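Cliluro opens its Flostville workshop to outside visitors twice a year, and the March session is the smaller of the two. The group I joined was made up mostly of people from commercial laundries and contract sewing, with a few from a technical college. It began at nine in the morning with coffee in a corridor and a sheet of paper asking us to keep long hair tied back.

The subject was garment handling. Cliluro has spent six years building folding and sorting cells for rental textiles, where the items are flat and nearly identical. Sheets, towels and table linen go through its older machines without much attention from anyone. The newer program, which carries the internal name Pollenside, deals with clothing, and the company is frank that it is a long way from a product.

I spoke with the engineer who runs Pollenside over a long break between the two halves of the day. The company asks that its staff be identified by role only.

I started with the obvious question, which was why clothing should be so much harder than a towel.

"A towel has four corners and they are all the same," the engineer said. "You find one, you find the next one along the hem, you lift, and gravity does most of the work. A shirt has sleeves, a neck opening, two layers that slide over each other, and side seams that may or may not be where you expect. If you pick it up wrong, you now have a different problem from the one you started with."

Sliding layers came up more than once. A knit top is effectively a tube, and the front and back panels are joined only at the seams. When a machine grips both layers at one point and a single layer at another, the tension goes in unevenly and the fabric skews. On a woven sheet the error is small and can be pulled out. On a soft knit it tends to stay.

"Knit stretches, so your distances are lies," the engineer said. "You measure two points, you pull, and the points have moved apart by an amount that depends on how hard you pulled, which direction the fabric runs, and how old it is. We stopped trying to work to absolute positions two years ago. We work to the shape of the fold."

I asked what that meant in practice. The answer was that the controller is given no target coordinates for the garment. It receives the current camera view and the state of the two grippers and produces the next short motion, then does the same again. The training material for it comes from people, working with hand-held grippers whose tips match the ones on the arm. The person folds, the movement of each gripper is recorded, and the recording is used as a demonstration.

"The reason for the matching tips is that human fingers are too good," the engineer said. "If you let someone fold with bare hands, they will roll the fabric between finger and thumb, feel that they have two layers, and drop one. The arm can't do that. So you take the fingers away from the person and see how they solve it with what's left."

This was the part of the visit where several of us had a turn. The grips are held upright, one in each hand, and the natural mistake is to squeeze too early. A closed tip that arrives at the cloth pushes it ahead and raises a ridge. An open tip brought down flat and then closed takes a clean pinch. I needed 3 tries before I had hold of a hem on both sides, and by then I had turned the shirt most of the way around on the table.

The engineer was not surprised. "Most people think about the pinch. The pinch is the easy part. What matters is the line between the two hands. If that line is slack, the fold has no edge, and everything after it is guesswork. Keep it tight and level and the layer underneath more or less looks after itself."

How tight is a matter of some debate at Cliluro. Too little tension and the fold sags in the middle. Too much and the whole garment is dragged across the work surface, taking the lower panel with it. The table covering is part of the answer. Bare laminate was rejected early because shirts slid on it. A rubber mat held them so firmly that the bottom layer stretched whenever the top one was moved. Cloth over a firm base has been the standing arrangement since then.

"Cloth on cloth gives you a bit of drag, and it's forgiving," the engineer said. "The price is that the cover wrinkles too. You get a crease in the cover and the vision side has to decide whether it belongs to the garment. Plain covers help. We had a patterned one for a short time and I would like not to discuss it."

A member of the group who runs a uniform rental plant asked about throughput. The reply was careful. A practiced person with the hand-held units folds a T-shirt more slowly than the same person would with bare hands, and the arms are slower again. Cliluro does not quote a rate and did not quote one to us. Its position is that rate is the wrong thing to tune while the failure modes are still being listed.

I asked for that list. It was given without hesitation. The most frequent failure is a double pick, where the tip takes both layers and the operator or controller believes it has one. Next is the lost sleeve, where a sleeve is left outside the fold and shows up at the end as a flap. After that comes bunching at the tip, when a grip gathers more fabric than intended and the gathered part is carried into the finished fold as a lump.

"Bunching is interesting because it's often harmless," the engineer said. "You can have quite an ugly handful at the gripper and still have a straight fold between the two. Then you let go, smooth it, and carry on. The early software treated any bunching as a fault and stopped. It stopped constantly. We had to teach it to be less fussy."
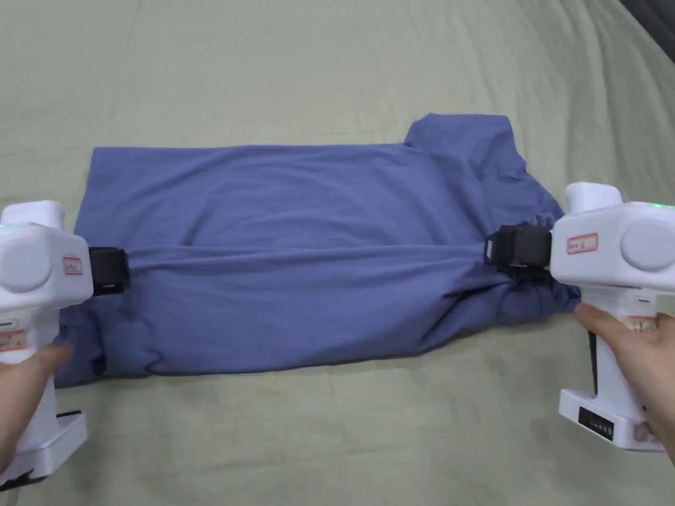 Pollenside demonstration: a fold in a blue garment, held taut between the two hand-held grippers.

Sleeves are the other half of the matter. Cliluro's preferred sequence is to deal with them before the body is folded, but the recordings include plenty of cases where a person has done otherwise. These are kept. The engineer argued that a set of demonstrations in which everything is done in the approved order would produce a controller that was helpless as soon as a garment arrived in an unapproved state.

"We ask people to fold, and we don't tell them how," the engineer said. "Some start from the hem, some from the side. Some of them spend a long time flattening, which I find painful to watch, but it's good data. The only rule is that you finish what you started. If it goes wrong you recover it. Recoveries are worth more to us than clean runs."

A batch for review is 100 folds. Within each batch a reviewer marks where the first grip was made, where it was released, and any point at which the operator changed approach. The marking is manual and, by general agreement, dull. The college visitors wanted to know whether it could be automated. It can in part: grip and release are read from the grippers directly. A change of approach still needs a person to see it.

The discussion then moved to color. Contrast between garment and table is a known weak point, and for demonstrations the workshop tends to choose pairs that separate easily. The engineer conceded that this flatters the system. White shirts on a pale cover remain difficult, and black garments of any kind lose their creases under the overhead lights. Changing the lights improved the black garments and made the white ones worse.

"So you pick your compromise," the engineer said. "In a plant you don't get to pick the shirts. You might get to pick the table. That's a conversation we have with customers fairly early."

One of those customers is Unnithan, a uniform supplier that has lent Cliluro several bins of worn stock. Worn stock matters because new garments behave too well. They hold a press line, the hems lie flat, and the side seams run straight. After enough washing the seams of a cheap knit top begin to spiral toward the front, and a fold lined up on the seam comes out crooked. The Unnithan bins were the first time the team saw this in quantity, and the practice of aligning on seams was dropped soon afterward.

I asked whether the arms would ever need anything like touch. The engineer thought so, though not immediately. The present tips are passive blocks with a ridged face. Adding a sensor would help with the double pick and would also add a cable, a connector and something to clean lint out of. Lint was mentioned more often during the visit than any other single subject. It collects in the jaw pivots, and the jaws are brushed out at the end of each shift.

The second half of the day was given to the arms themselves. The cell folded a run of shirts placed on the table by hand, and we stood behind a line of tape and watched. Several went through cleanly. One came out with the sleeve showing, and the arms went back for it, missed, and went back again. The uniform plant manager said she would have accepted the shirt as it was. The engineer said that customers usually told them so, and that the threshold for what counted as folded was still set by the development group and was probably too strict.

Pollenside will next move to shirts with collars and buttons, which bring stiffness in some places and none in others. Work on a placket has begun. For the moment the team folds with the buttons done up, and a person does them up.

Visitors were asked to return their badges at the front desk by three. Cliluro takes requests for the next session through the Flostville office, and places for those who want to try the hand-held grippers are assigned in the order the requests arrive.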